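Shared workshop at Stonlow completes table-clearing robot arm

Members' build will be shown at the January open evening

STONLOW, January. Members of the Idgate shared workshop have finished building a small robot arm that picks objects up from a table and puts them down somewhere else. The arm, which the group calls Mackay, was put together on the workshop's own benches and will be shown to the public at the open evening this month. Doors open at 7 pm and entry is free.

The project was led by Iona Jardine, who joined the workshop to mend a sewing machine and stayed on to learn electronics. Shona Purves wrote most of the control software and looked after the wiring.

The build took 277 hours of members' time, recorded in the workshop log. Parts came to a little under the limit the group had set itself, helped by motors taken from an earlier project that was never finished. The brackets were redrawn several times before the arm would hold its position without sagging.

"The first version could lift things but it couldn't put them down gently," said Iona Jardine. "We spent most of the autumn on that. It is a slow machine and we are happy with slow."

The gripper has two black fingers that face each other and close from either side. A small camera is fitted at the wrist, so the software sees the table from just behind the fingertips. Members chose this position after trying a camera on a stand, where the arm kept blocking its own view.

For the practice runs the group uses ordinary things that turn up on any table. Clear plastic has been the hardest to deal with. Light passes through it and comes back as bright patches, and the software has often taken a shadow for the edge of an object.
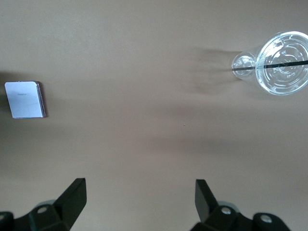 Shona Purves said the group had kept a record of every trial since the arm was first switched on. "In the last set we ran 100 attempts and 74 of them ended with the object where we wanted it," she said. "Most of the rest were drinks cups. If a cup is lying down, the arm has to decide which way round it is before it goes in, and it doesn't always get that right."

The next stage is a softer covering for the fingertips, followed by a second set of trials under the same lights. The group also plans to tidy its drawings and parts list so that other workshops can build the arm. Flillomlow, a supplier of small fixings, has offered screws and inserts for two further copies.

Visitors to the open evening will be able to watch the arm at work and try the hand controls. Children are welcome with an adult. The laser cutter and lathe will be switched off for the night.

Anyone who would like to join the project can speak to Iona Jardine at the open evening or leave a note at the workshop desk. No experience is needed.

ENDS

Notes to editors

The Idgate shared workshop in Stonlow is run by its members and has benches for wood, metal, textiles and electronics.

Interviews with Iona Jardine and Shona Purves can be arranged through the workshop desk.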